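How I Wash Red and White Sports Clothes Without Turning Everything Pink

I ruined my first white-striped shorts in college and have been a little obsessed with this ever since! If you have a kid on a team (or you're on one yourself) you probably own something bright red with white on it, and you've probably stood over the washer wondering if this is the load that goes wrong. My two boys play for Furnumdale, whose colors are red and white, so I've had plenty of practice.

What you'll need

A sink or a bucket
Liquid detergent, the plain kind with no bleach
An old white washcloth
White vinegar, for smells
A mesh bag if you have one
A drying rack, or a couple of hangers

Step 1: Test the dye

Do this the first time you wash anything red. Wet a corner of the white washcloth, find a spot on the inside of a seam, and press the cloth against it for a minute. If the cloth comes away clean, great, you can relax a bit. If there's pink on it, the dye is still moving and that piece gets washed alone until it stops.

My friend Zdenka Stan skips the test and just washes every new red thing by itself the first few times. That's fine too! I'm just too cheap to run the machine for one pair of shorts.

Step 2: Get to it the same day

The worst thing you can do with a sweaty uniform is leave it balled up in a gym bag overnight. The smell sets in, and if the red part is damp and squashed against the white part for hours, that's when you get those blurry pink edges along the stripes. I've seen it happen with a set that had been through the wash a dozen times with no trouble at all. 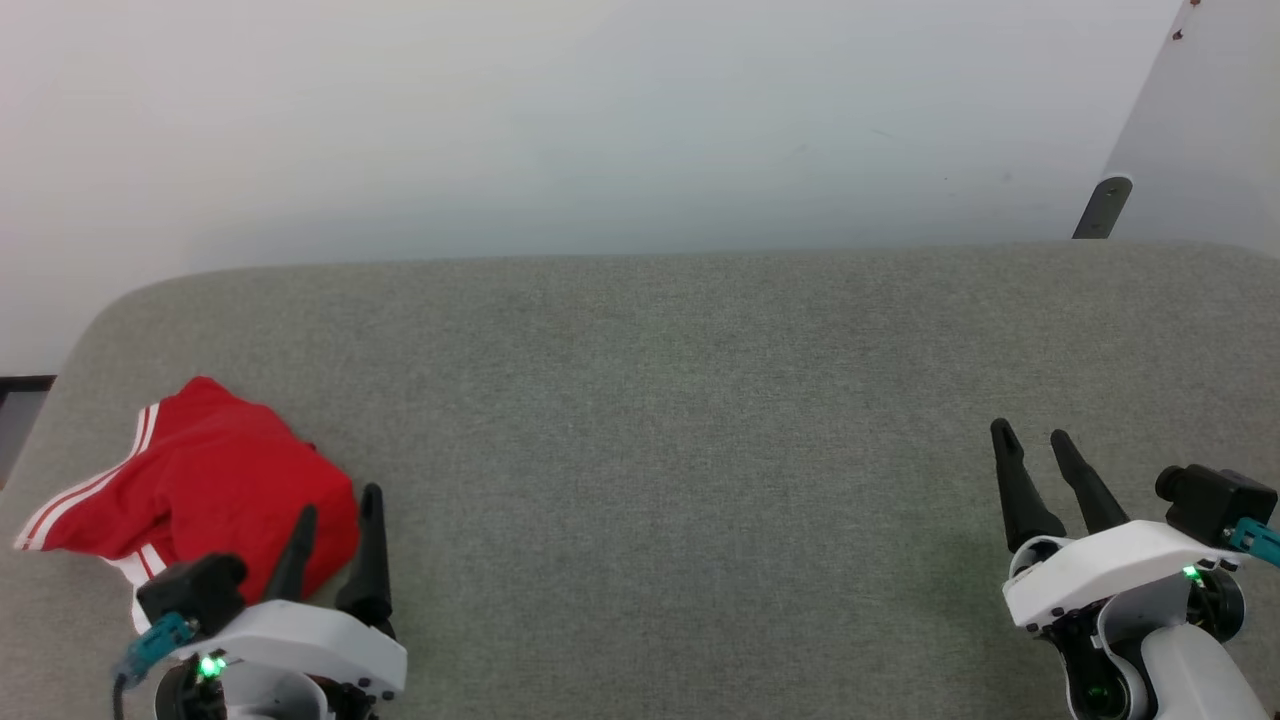 So the rule at our house is that the bag gets emptied before anybody eats dinner. I don't care where the stuff lands at first, as long as it's out and getting some air. We get to the actual washing after the dishes, usually by 8 or so.

Check the pockets while you're at it. I once washed a whole pack of grape gum and I'm still finding bits of it in the door seal.

Step 3: Treat the stains before anything gets wet

Grass: a dab of liquid detergent rubbed in with your fingers, then leave it for fifteen minutes. An old toothbrush helps if the weave is thick, but go easy, as scrubbing hard on shiny fabric leaves a fuzzy patch that never really goes away.

Mud: let it dry completely and brush it off outside. I know it's tempting to rinse it right away. Don't! Wet mud just gets pushed further in.

Blood: cold water only, from the back of the fabric, and keep it running until it's clear.

Sunscreen and that yellowish collar stuff: dish soap. One drop, rub, rinse, done.

Step 4: The cold soak

Fill the sink with cold water, stir in a spoonful of detergent, and put the clothes in inside out. Swish them around and watch the water for the first couple of minutes. A faint pink is pretty normal with newer things. If it goes properly red, drain it, refill, and carry on until it stays mostly clear. I wouldn't leave anything two-colored sitting in there longer than twenty minutes or so. For smells, I add half a cup of white vinegar to a fresh sink of water and give it one more short soak.

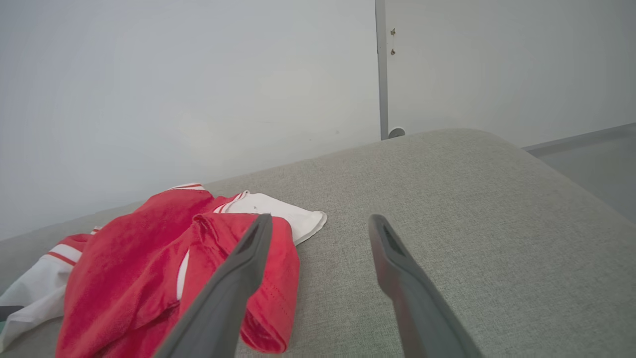

I used to throw a big handful of salt in here because Ok-hee Kang from the old team swore it locked the color in. I did it for a whole season and I can't say I saw any difference, so now the salt stays in the kitchen. If it works for you, keep at it.

Step 5: Into the machine

Cold water, gentle cycle, low spin. Zippers closed, drawstrings tied, everything still inside out. Numbers and logos that are ironed on last so much longer that way - I have one shirt that has made it down through both boys and the number is still perfect.

Don't overfill it. Clothes need room to move or the soap stays in the fabric, and leftover soap is half of that stale smell people complain about. Same reason I use less detergent than the cap tells me to.

And please skip the fabric softener. It coats the stretchy fibers and then they stop pulling sweat away from you. It took me years to learn this one (thanks, Mom).

Step 6: Dry it right away

Take everything out as soon as the cycle ends. Wet red lying on wet white is trouble, even after all that soaking! Give each piece a good shake, smooth the stripes flat with your hand, and hang it up out of direct sun. In August ours are dry in a few hours. In winter it's more of an overnight thing.

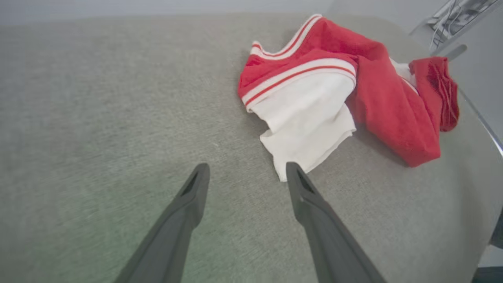

I keep the dryer for towels and sheets. If you really have to use it the night before a game, low heat for ten minutes and then finish on a hanger.

If it has already gone pink

Keep it wet and keep it out of the dryer, as heat makes the stain a lot harder to shift. Soak the whole thing again in cold water with oxygen bleach (check that the label says it's safe for colors), and change the water whenever it tints. I've rescued a jersey this way after three rounds. The college shorts didn't make it, and I slept in them for years.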